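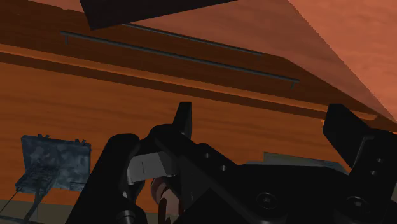 What must be done before a gripper is returned to service after its fingers have been changed?

The fasteners are to be tightened in the order given on the maintenance card, the fingers are to be opened and closed at low speed with nothing between them, and the result is to be entered in the cell record and signed by a second person.

The foregoing was the first entry in the Handbook of the Drellar Cell, and Rajkumari Semwal had written it. She had also signed the cell record every working day for 366 working days. On the morning of Tuesday, April 9, 2019, she found that the line for the second signature had already been filled in.

The name was Beatrice Mwakyusa. The hand was neat and leaned to the left. Miss Mwakyusa had retired from the Brornaswood works in September.

Mrs. Semwal reported the matter to the superintendent, Albertina Mendes, as the Handbook required.

"Was the work done?" asked the superintendent.

"I have not begun it. The new fingers are still in their box."

"Then the entry is in error and must be struck out. Use a ruler, please, and initial the margin."

Mrs. Semwal used a ruler. She then locked out the cell, hung her tag on the switch, and removed the old fingers. The left one had worn along its inner face, as Miss Mwakyusa had always said it would. The replacement went on without difficulty until the third bolt, which turned freely and would not hold.

She withdrew it and shone her lamp into the hole. The thread was stripped. Had she followed the card exactly, she would have felt the second bolt tighten, moved on, and perhaps blamed her wrench for the third.

It was necessary to fit a threaded insert. The stores at Brornaswood kept them in a steel drawer, and in the drawer, under the correct size, lay a slip of paper in a hand that leaned to the left. It read: "Hole 3. I meant to see to this. Allow 2 hours."

The slip carried no date. Mrs. Semwal placed it in her apron pocket and signed for one insert.

The repair required 2 hours. The fingers opened and closed at low speed, then at working speed, and the superintendent came down to witness the final cycle.

"You may enter it," she said.

Mrs. Semwal opened the record. The struck line was there, with her own initials beside it. She wrote the particulars of the insert underneath and passed the pen across. Superintendent Mendes read the page twice, uncapped the pen, and wrote her name in the space that remained.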